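March 2021
By Eilif Ekström

In the hall at Namdale we were allowed to stand 30 minutes beside the cell where Altier takes old servers apart. I had asked mostly about the arm, but the technician wanted to speak about the fingers. They are black plastic, and he changes them after 1268 cycles — a number he keeps on a paper by the door.

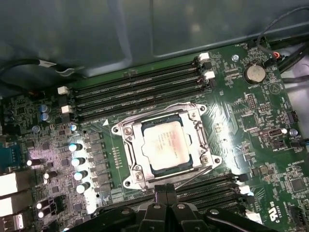

Every morning he teaches the position over the processor again, because the chassis never sit quite the same in the fixture. It takes him almost 20 minutes. Then he checks the screws in the gripper by hand and wipes the lens at the wrist. Spare fingers lie in a drawer, 8 pairs, and he hopes to have a better fixture in June.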